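Lamov library keeps its Saturday-style hours after all, at least through April. Council voted late, well past 9 p.m., to put back the evening opening it cut over the winter. Doors stay open until 8 p.m. on two nights a week, same as before the cut.

The petition did it, or helped. 3,849 names, most of them collected outside the Farkas grocery and at the bus stop on Vustmont Road. That's a lot for a town this size. Council staff checked the sheets and threw out 165 for missing addresses or doubles, still far over what's needed to force a vote.

Lautaro Troncoso, who started the petition at his kitchen table, spoke for his full three minutes and then a bit more. He drives a delivery route and gets home after six. "My kids do their homework there. When it shut at five we just stopped going," he told the meeting. Some clapping, the chair asked for quiet, more clapping.

Money was the sticking point. The evening hours need a second person on the desk, and the building has to be heated. Council will pay for it by putting off new carpet in the upstairs reading room and by leaving one part-time post at the town garage empty until the fall. The garage crew isn't happy. Their rep said the trucks were already waiting too long for service and asked for the vote to be held over. It wasn't.

Also agreed, the children's corner gets its shelves and toy bins back. They were packed away when the room was used for storage. Returned picture books will go out first, then the puzzles, then the rest as it gets cleaned.
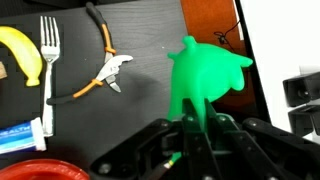
*Page last changed: April, 7:40 a.m. (opening hours corrected)*

What's still not settled is the Sturico branch. It's open mornings only, has a roof that leaks over the large-print section, and didn't get a mention in the motion. Several people from that side of town came to ask about it and were told it would be looked at with the summer budget. One woman said she'd heard that last year. A councilor said he understood the frustation.

Nearly 200 people turned up, more than the room holds, so the doors to the hallway were left open and the late arrivals listened from the stairs. Parking was a mess. Two cars were blocked in behind the hall until the meeting broke up.

New hours in short:

- Main library, Lamov: late opening until 8 p.m. two nights a week, other days as now
- Sturico branch: no change, mornings only
- Book drop on Vustmont Road: open all the time, but empty it's not, so please don't force the flap
- Study rooms: book at the desk or by phone, one hour each, longer if no one is waiting

Late fees from the winter weeks wont be charged if the book was due on an evening the library was closed. Bring the slip if you have it. If you already paid, ask at the desk for a credit, cash refunds aren't being given.

Homework club restarts with the first late opening. No sign-up, kids under ten need an adult with them. The adult computer class is on hold until a teacher is found. Anyone interested should leave a name and phone number at the main desk.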